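Cooking With Less Salt: Tips for the Home Kitchen

Most of the sodium in a normal week comes in with the groceries. The shaker on the table is a small part of it. I wrote down everything we ate on one ordinary day in March and added up the labels, and my own total was 3698 milligrams. Breakfast was toast and a bowl of cereal, lunch was canned soup, and supper was chicken with a packet of seasoned rice. I never touched the shaker that day.

The tips on this page are the ones we still use. If your doctor has given you a number to stay under, go by that number, and ask before using any salt substitute. Many of them are made with potassium chloride and are a bad idea for people with kidney trouble or on certain blood pressure pills.

READING THE LABEL

Look at the serving size first. A can of soup that says two servings is lunch for one person in this house, so the sodium figure has to be doubled.

"Reduced sodium" means reduced compared with the regular version of the same product. Reduced sodium soy sauce is still very salty. "Low sodium" is the stricter wording and "no salt added" is the one to look for in canned tomatoes, beans and corn. No salt added still counts whatever was in the food to begin with, but with tomatoes that's very little.

Compare brands every few months. Recipes change and the front of the package usually looks the same. Of the two sandwich breads we buy from Wastmont Market, one is nearly half again as salty as the other, and they taste alike.

Things that surprised us: cottage cheese, pancake mix, instant pudding, flour tortillas, bottled salad dressing, and raw chicken that had been packed in a "solution." The chicken is worth checking every time. The words are small, usually under the weight.

CANNED BEANS AND VEGETABLES

Drain them in a colander, run cold water over them while you stir with your fingers, and let them drip for a couple of minutes. You lose some of the salt that way, more with beans than with corn.

Dried beans are cheaper and have almost no sodium. Soak a pound overnight in plenty of water, drain, cover with fresh water by two inches, and simmer until soft. Kidney beans need a hard boil for at least 10 minutes at the start and should never be cooked from raw in a slow cooker. A pound of dried beans gives about six cups cooked. Freeze them in two-cup lots with some of the cooking water. Leave space at the top of the container.

You will read that salt keeps beans from getting soft. I've cooked them both ways and couldn't tell any difference in the texture. Old beans stay hard whatever you do. Write the month on the jar when you fill it.

BROTH

Store broth was our worst item after soup. Save onion ends, carrot peelings, celery leaves, mushroom stems and parsley stalks in a bag in the freezer. When it's full, put it all in a pot with a chicken carcass or without, cover with cold water, add a bay leaf and a few peppercorns, and simmer. An hour is enough for vegetables. Give bones three. Leave out cabbage, broccoli and turnip, which take over.

Strain, cool it quickly in the sink in a bath of cold water, and refrigerate. The fat lifts off the next day. Freeze some in an ice cube tray for pan sauces. Unsalted broth tastes flat off the spoon, and it's meant to. Judge it once it's in the dish.

WHAT TO USE INSTEAD

Acid does the most good. Lemon juice, lime juice or a little cider vinegar added in the last minute will wake up soup, beans, greens and fish. Start with half a teaspoon and taste.

Brown things properly. Dry the meat with paper towels, get the pan hot before anything goes in, and don't crowd it. Onions cooked slowly until they are dark need hardly any help.

Toast whole spices in a dry pan until you can smell them, then grind. Cumin and coriander gain the most. Ground spices go stale faster than people think. If you open the jar and have to hunt for the smell, buy a small new one.

Tomato paste fried in oil for a minute before the liquid goes in. Dried mushrooms soaked and chopped, with the soaking water strained in too (there is often grit at the bottom). Garlic powder and onion powder are fine; garlic salt and onion salt are mostly salt.

A mix we keep by the stove:

2 tablespoons paprika
1 tablespoon garlic powder
1 tablespoon onion powder
2 teaspoons dried thyme
2 teaspoons black pepper
1 teaspoon dry mustard
1/2 teaspoon cayenne, or none

Shake it in a jar. Good on chicken, potatoes, eggs and popcorn.

SALTING SO YOU TASTE IT

If you are going to use some salt, put it where the tongue meets it. A pinch on the outside of a baked potato does more than the same pinch in the cooking water. Coarse salt on finished food goes further for the same reason.

Measure it. A level teaspoon of table salt has about 2,300 milligrams of sodium in it. Kosher salt has bigger flakes with more air between them, so a teaspoon of it weighs less, and the brands differ among themselves. Don't swap them spoon for spoon in a recipe.

Put the day's salt in an egg cup in the morning if you have trouble keeping track. When it's gone, it's gone. We did that for the first month and then didn't need it.

BREAD AND BAKING

You can cut the salt in most yeast bread by a third without trouble. Cut it all out and the dough rises too fast, then falls, and the loaf tastes like paste. Watch the dough and not the clock.

Quick breads, muffins and pancakes have sodium in the baking powder and baking soda as well. Leave those as the recipe has them. The added salt can be dropped from muffins and hardly anyone will notice. Use unsalted butter and keep it in the freezer, where it holds for months.

Our plain white loaf, worked out from the bags and divided into slices, used to come to 284 milligrams a slice because I cut them thick and was following an old recipe that called for a heaped spoon. Leveling the spoon and cutting thinner took care of a good part of it.

EATING OUT AND CARRYING LUNCH

Ask for sauce and dressing on the side. Soup is nearly always salty in a restaurant and so is rice that has any color to it. A plain grilled item, a baked potato and the salad will usually do.

Leftovers make the best packed lunch. Cook double of the roast chicken or pork and slice it cold in place of deli meat. It keeps three or four days in the refrigerator. Mustard is salty, though a scrape of it is all right. Horseradish from a jar is often lower, so check the label.

GETTING USED TO IT

Go down in steps. I cut too much in the first week and everyone started eating crackers after supper. By the end of that week I had only got down to 3371 anyway, mostly on account of the crackers. What worked was changing one item at a time: the bread first, then the soup, then the cheese.

It takes a few weeks for food to taste right again. After that the old brands taste harsh. Children adjust faster than adults if no remark is made.

Don't announce it to company. Put the shaker on the table and let people use it.
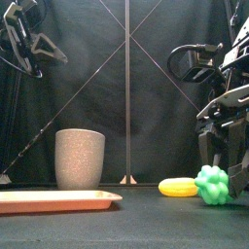
A reader in Cuesta wrote in to say that the one-item-at-a-time approach had not worked in her house and that she did better clearing the whole shelf in a single afternoon. She gave the canned goods to a neighbor, bought plain versions of everything, and told the family it would be 11 days before she took any complaints. She also said that pickles were the hardest thing to give up and that thin cucumber slices in vinegar, with dill and a little sugar, kept overnight in the refrigerator, were close enough.

I've tried the cucumbers since. Use them within the week. They have no salt to speak of and are not canned, so they won't keep on a shelf.

A FEW ODDS AND ENDS

Pasta water doesn't have to be salted if the sauce has some flavor to it. Potatoes are better boiled in their skins with a bay leaf and a clove of garlic.

Soaking a ham in cold water overnight in the refrigerator, changing the water once, draws out some of the salt. It's still ham.

If a soup comes out too salty, add more unsalted liquid and more vegetables. The raw potato trick only takes out the broth that the potato soaks up.

Parmesan is salty, but grated on the fine side of the grater a tablespoon covers a plate. Swiss cheese is the lowest of the common sliced ones. Processed slices are the highest.

Drugstore items count too. Some fizzy antacids have a good deal of sodium in each tablet, and the figure is printed on the box.

The Skillstead extension class hands out a wallet card with blank lines for writing down the brands you've settled on. Any index card will do. Ours is taped inside the cupboard door.

Page last changed 10/12/2000

Get the Willmont Kitchen Notes by e-mail once a month. Enter your address on the sign-up page. We don't pass addresses on to anyone.

Contact Willmont Kitchen Notes | Copyright Willmont Kitchen Notes, all rights reserved | Back to top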